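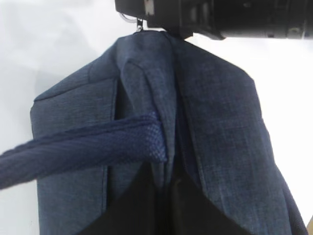

Trasutholm Match Ball – Size 5

Hughes Sports, Football (Soccer) > Balls > Match and Training

SKU: TR-MB5
Price: $64.95 each, $59.95 each for 10 or more
Availability: in stock, ships from our Bondolley warehouse
Last updated 2018-10-27

The Trasutholm is a hand-stitched size 5 ball for senior league play, and it replaces the older 32-panel ball we carried until May. The panels are a textured polyurethane over four layers of backing cloth, with a latex bladder. It plays a bit softer off the foot than the old one and keeps its colour better on artificial turf.

We sell it mostly to clubs and high schools. It suits grass and synthetic fields. It isn't meant for asphalt or gravel, which will wear through the outer in a few weeks.

Specifications

Size: 5 (ages 13 and up)
Weight: 420 g
Construction: 32 panels, hand stitched
Outer: textured polyurethane
Bladder: latex
Valve: butyl, standard needle
Recommended pressure: 0.6 to 0.9 bar
Colours: white/navy, white/red, high-visibility yellow
Supplied: deflated, needle not included

Inflating the ball

Put a drop of glycerine or silicone oil on the needle before you push it in. A dry needle is the usual cause of a leaking valve and we don't replace balls damaged that way. Bring the ball up to half pressure and leave it overnight, then top it up before use. Latex loses air faster than butyl, so expect to pump it up before every match. Check with a gauge if you have one.

Care

Wipe off mud with a damp cloth. No detergent and no pressure washer. Dry the ball at room temperature, away from heaters, and let a little air out if it won't be used for a month or more. Keep it out of a closed car in summer – the heat softens the glue behind the panels.

Club printing

Your club name or crest can be printed on two panels, in one or two colours. The minimum order is 21 balls. Allow three weeks from the day you approve the proof. Artwork should be a vector file; if you only have a JPEG we can redraw it for a flat $40. Printed balls can't be returned unless they are faulty.

Orders of 1,000 or more are quoted separately. Leagues ordering on behalf of several clubs can have different crests in the one order, provided each crest meets the minimum.

Shipping

Single balls go by parcel post. Cartons hold 12 deflated balls and go by road freight. Free shipping on orders over $300, except to remote postal codes, where we will email you a price before charging anything.

Warranty

Stitching and shape are covered for one year of normal use. Scuffs, fading and punctures aren't covered. Send us a photo of the fault and your order number and we'll let you know whether the ball needs to come back.

Goes with

Fitel double-action hand pump with gauge – $24.95
Fitel needles, pack of five – $4.50
Mesh ball bag, holds 12 inflated – $18.95
Trasutholm Training Ball, size 4 or 5 – $34.95

The yellow ball is out of stock in single units until the next shipment. Full cartons of yellow can still be ordered.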